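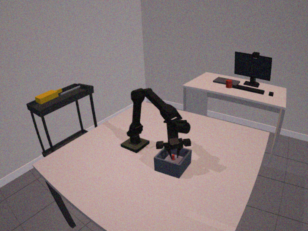

Figure 2. The simulated workcell, with the gripper's fingers lowered into the square bin on either side of the small red target.

4.2 Reaching into the bin

We come now to the part of the study that took up most of our time, and that we have grown rather fond of. In the open-table task of Section 4.1 the arm can come at the target from nearly any side. Once the same small target is placed inside a bin, as in Figure 2, the walls rule out most of those approaches, and a policy that did very well on the open table may spend its whole attempt nudging a rim.

Our remedy, which we call Prelia, is a modest one. During training we begin with very low walls and raise them in 6 even steps, moving on only when the policy has managed five clean grasps in a row. The colour of the target stays the same throughout, while its position in the bin and the angle of the bin on the table are drawn afresh for every attempt. We left the desk, monitor and other furniture in the room on purpose, as we wanted the policy to learn its task with some ordinary clutter in the background.

We ran 173 test attempts at full wall height for each method. Prelia did better than the fixed-height baseline, Harnach, and most of its remaining failures came with the target sitting close to a corner, where one finger has very little room to come down. Sidra Bajwa suggested turning the wrist before the descent, and we take up her idea in Section 5.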